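Week 7 handout: Working safely beside a collaborative arm
Automation Practice 2, Viltmont Institute
Notes by Salamatu Okonkwo, lab sessions run with Yae Maruyama
Revised 4/22/22

Welcome back, everyone! This is the week I look forward to most, because the rules finally meet the bench. Last week's notes dealt with who writes the standards and how they're organised. This week we use them, and I think you'll find them far more interesting with an arm in front of you than they ever are on paper.

Please read sections 1 to 4 before the lab. Section 5 is for use during it.

1. The robot is only part of the system

The question I get most often in July, when the new group arrives, is "but isn't it a safe robot?" It's a fair question, and the answer shapes the whole course. A collaborative arm has joints that can sense a bump and stop. Lovely piece of engineering. But a risk assessment covers the application: the arm, the tool on its wrist, the thing being held, the table, the fixtures, the cables, the person, and the job being done.

Put a foam block in the gripper and you have one application. Put a kitchen knife in it and you have another, even if you haven't changed a line of the program. The force limit that makes a bump from a rounded casing tolerable tells you very little about a sharp edge, where the same force lands on a tiny area of skin.

ISO 10218 has two parts, one for the robot itself and one for the robot system and its integration. ISO/TS 15066 adds guidance for collaborative work. You'll be an integrator in this lab, so part 2 is your home.

2. Words you need

Hazard: something that can cause harm. A blade is a hazard even when it's lying still.
Risk: how bad the harm could be, combined with how likely it is.
Collaborative workspace: the space where the person and the robot can both be working during operation.
Protective stop: an orderly stop called for by a safeguard, which can allow work to restart once the cause is cleared.
Emergency stop: a stop called for by a person. Resetting the button must not start the robot moving again. A separate, deliberate start is needed.

People mix up those last two every single year. An emergency stop is a backup measure, and you can't use it in place of a guard, a speed limit or a decent layout. If your assessment says "operator will press e-stop" beside a serious hazard, Yae will hand it straight back to you (kindly, but she will).

3. The order of measures

When you've found a risk that's too high, work down this list and stop skipping to the bottom!

First, design it out. Can the task be done with a blunt dummy? Can the sharp item be presented in a holder, edge covered?
Second, guard or safeguard it. Fixed guards, interlocked gates, scanners, monitored speed and separation.
Third, inform people. Signs, training, procedures, gloves.

Cut-resistant gloves are good and we use them. They're still in the third group. I'd love to see more of you spend your time on the first.

A nice case from an earlier group: Akande, the bench project that sorted kitchen tools, began with a full set of real knives. The team drew up their assessment and realised that for most of the programming they only needed the shape. They made dummies for path testing and kept the real items for the final runs. The risk dropped and the programming went faster, as they weren't creeping around the table with their elbows tucked in.

4. Filling in the assessment sheet

Use form 804, one line per task. "Robot picks up tool" is too broad. Break it down: approach, close, lift, carry, place, open, retreat. Then add the tasks people forget, which are often the ones where somebody gets hurt:

Placing the item on the table by hand
Straightening an item after a missed grasp
Taking an item out of a closed gripper
Clearing up at the end of the session
Reaching past the arm for something else

For each line, write who is exposed, what could happen, how severe, how likely, what you'll do, and what risk is left. Don't leave the last column blank. There's always something left.

Think about loss of grip as well. Power drops, a smooth handle slides, a cloth rucks up and the grasp lands off centre. Where does the item go? A heavy blade carried at chest height is a very different matter from one carried a hand's width off the table.

5. Bench procedure for edged tools

Lab sessions are in room 106. Work in pairs, with one person at the controls and the other as observer. The observer does nothing else.

Step 1. Walk through your form together and agree on the words you'll use. We say "hands clear" and "moving".

Step 2. Test the emergency stop before anything goes in the gripper. Press it, check that the arm is stopped, reset it, and confirm that nothing moves until you give a start command.

Step 3. Set the speed limit to 20 per cent in the Vasel control panel. It stays there for all first runs.

Step 4. Place the tool with the arm stopped. Lay it flat, handle towards your planned grasp, and bring your hands out before calling "hands clear".

Step 5. Bring the open gripper to its hover position over the tool and pause. Check the height, the finger opening and the cable run. Look for anything standing close by that the arm or the blade could catch on the way out, such as a rack with upright pegs, and find your stop button again without hunting for it.
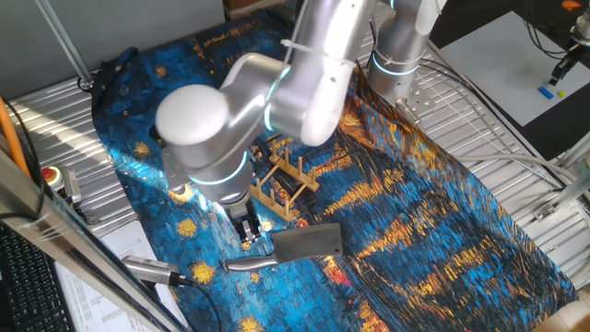
Step 6. Close, lift a little, pause again. If the tool swings or tilts, lower it and rethink the grasp point. Don't steady it with your hand.

Step 7. Carry low and slow, with the edge turned away from the operator's side. Keep the wrist from sweeping over the keyboard.

Step 8. Place, open, retreat, stop. Only then does anyone reach in, including to tidy.

Step 9. Write down every near miss, even the silly ones. They go in the Zamby log, and we read through them together at the start of the next session. Some of our best layout changes came out of that log.

6. Before next week

Finish your form and bring a printed copy. Read the clauses on stopping functions in part 2 and mark any you'd like to argue about. I mean that, the discussion is the best bit!

Then pick one line on your form where your measure is in the third group, and draft a change that would move it to the first. A sketch and a short paragraph are plenty. Yae will be in the lab if you want to try your idea with the power off.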